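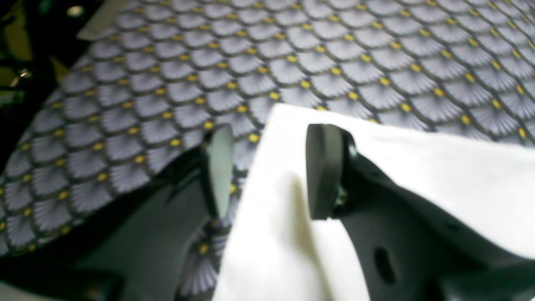
**The Linen Page – No. 18**

November 2019

Short page this time, laundry got in the way. Table linen again, mostly the fan pattern, because that is what the mail was full of after the last page. White cloths too. Notes under the pictures, then the odds and ends I didnt have room for in July.

The fans – pale lavender gray, fine stripes spreading out, a little mustard dot at the foot of each one. White cloth over it. Best thing you can put on a pattern like this, plain white, no border, no lace, done.

People write in calling it scallops, fish scale, shells, Art Deco. All fine by me. Kotix has had it in their fall list as "Fan, gray" two years running, and the Plikis shop just says "scales" on the tag. Same idea. If you are ordering by phone say the dots are yellow, there is one with white dots and you will get the white dots. I did.

Buying notes, quick:

- Kotix, by the yard, good wide roll. Order a hand more than you think, the repeat never lands where you want it at the hem.
- Plikis for ready made. Square and long. The round ones are skimpy in the drop.
- Kinis for plain white. Nothing fancy, 79 for the big bundle, and they take a hot wash without going gray on you. Mine have had two years of sauce.
- Michalski still does mending and hems, counter at the back, go early. Closed the last week of the month for inventory.

Washing. Same as ever but I keep getting asked. Pattern and white go in seperately the first three times, whatever the label says. Cool for the pattern, hot for the white. Shake everything before it goes on the line – really shake it, two hands, snap it – and you save half the ironing. Dryer only if it's raining.

Yellow fades first. Dry it inside out or in the shade.

Mustard stain on a mustard dot, somebody asked. Leave it alone, who is going to look.
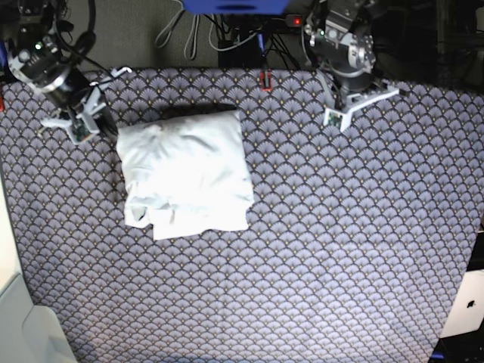 Folding is where I lose patience every single time. I iron, I stack, the phone rings, and whatever is on top gets folded by feel with the other hand and left for later. Big flat table helps, covered or not. Fold in half, then half again, corners together before you press anything down. A covered table does one more thing for you if the cloth has a regular print – the rows of fans are as good as a ruler, so run your long edge along one row and you see right away how far off you are. White shows it best. The rumpled one lying on the fans needs opening right out and starting over, you can't pat a rough rectangle like that into a neat one with creases across the top and a flap hanging low on the side. Open, smooth from the middle, go again. Takes a minute.

Some of you roll instead of fold. Fewer creases, yes. Takes up the whole shelf though, and they unroll on you when you pull one out from the bottom. I went back to folding in July and am not changing again.

Creases down the middle of a tablecloth: I leave one, lengthwise. My mother would have ironed it out on the table with a towel underneath. Do that if you have company.

Starch – light or none. Too much and a white cloth stands up like cardboard and slides off the pile. Spray from a distance, wait, then iron. Not the patterned ones, it leaves a shine on the gray.

From the mail. One reader has gone and lined every drawer in the kitchen with leftover fan fabric, glued at the corners. Looks lovely she says. Another wants to know if it can be cut into napkins. Yes, but cut along the pattern and leave enough at the edge for a double turn, half a fan on one side and a whole one on the other will bother you at every meal. Third letter was a complaint about me getting the Plikis sizes wrong last page. Correct, I did, swapped the square with the long. Sorry.

Also a nice long letter about bleaching whites in the sun on the grass. I tried it. Works, slow, birds. Lemon juice and salt on rust spots worked better, rinse it out well or it goes stiff.

Still looking for:

- The old fan print with the darker navy ground, any length, even scraps
- A white cloth long enough for two tables pushed together, seam in the middle is ok
- Clothespins, the wood ones with the good spring. Kinis stopped carrying them.

The page has had 1,979 visits since the last one went up, which is a lot of people for tablecloths. Would be nice to see 3,000 by spring. Tell your sister.

Send pictures of your own tables, please, daylight is best. Patterned, plain, stained, whatever. Wrinkles welcome. Say what the fabric is and where you got it, I get more letters asking that than anything else.

Next page is napkins, and maybe oven mitts if I get to them. Michalski has promised me a look at the remnant box before it goes out on the counter. Will report back.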